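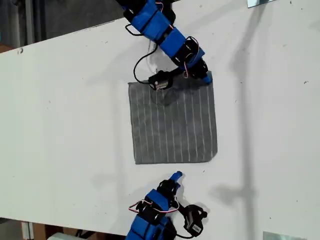

Textiles in Everyday Life
Handout 4: Stripes, and how cloth gets them
Instructor: Siyabonga Sibiya

Welcome back! Last time we finished with plain weave, and I promised that the next handout would be more fun. Stripes are my favorite topic in the whole course, so please forgive me if the class runs over.

Start with the words, and get them solid. The warp is the set of threads held tight on the loom, running the length of the cloth. The weft is the thread that goes back and forth across them. A stripe can be made in either direction, and the direction tells you a lot about how the weaver worked.

Warp stripes

A warp stripe is decided before any weaving starts. You wind your colors in order, thread the loom, and from then on the stripe takes care of itself. You can weave with one shuttle and one color all day long and the stripes keep coming, yard after yard. This is why so much striped cloth in the world is warp striped – it costs the weaver planning time up front and almost nothing afterward.

The catch is that you can't change your mind. If you put a white thread in the wrong place, it stays wrong for the whole length.

Weft stripes

With weft stripes you change the thread as you go. You can make it up at the loom, and plenty of wonderful blankets were made exactly that way. The price is speed. Every color change means stopping, and every stop leaves ends to tuck in at the edge.

Pinstripes

A pinstripe is a very thin line, sometimes a single thread wide, usually light on a darker ground. The classic suiting version is a pale line on gray or navy. People mix it up with chalk stripe all the time, so here is the difference: a pinstripe looks crisp, like a row of fine dots or a drawn line, while a chalk stripe is wider and a bit fuzzy, like the mark a tailor makes with chalk. The fuzz usually comes from brushing or fulling the wool after weaving.

Look closely at a woven pinstripe with a magnifier (bring yours, I only have a few) and you'll see why it can look dotted. In plain weave the light warp thread goes over one weft, under the next, over, under. Each time it dives under, the ground color covers it. In twill it floats over two or more wefts before it goes down, so the line reads as more solid.

Printed or woven?

Turn the cloth over. A woven stripe shows on the back, often just as clearly as on the front. A printed stripe is usually weaker on the back or missing altogether. Then pull one thread from a cut edge, running across the stripes. If that thread changes color along its length, you're probably looking at a print. If it's one color the whole way, the stripe was most likely woven in. I still get a kick out of this test!

Working out a stripe order

We'll do this one together on the board. The Rallis sample has 300 warp ends. Each repeat is 35 ends of gray and 1 end of white, so a repeat is 36 ends. Eight repeats use up 288 ends, which leaves 12 over. Do you put all 12 on one side? Please don't. Split them, six gray ends at each edge, and the piece will be far better balanced. One more wrinkle: with 35 gray ends coming before each white one, the left margin is still wider than the right. Move some gray across until the two sides match, and write down your new threading order.

Reading and homework

Read the Verken chapter on color order, skipping the section on dye recipes, which we'll cover in September. The Ceststead pattern book is on the reserve shelf, and sheet 2,881 is the one with the uneven stripes that I keep talking about.

For next class, bring one striped thing from home. A dish towel, a shirt, an old pillowcase, anything goes. Write half a page on it:

Which way do the stripes run compared with the selvage, if there is one?
Woven or printed, and how did you decide?
What is the repeat, in threads if you can manage it and in inches if you can't?

Late work goes in the tray outside the Sultmont room by 4 p.m.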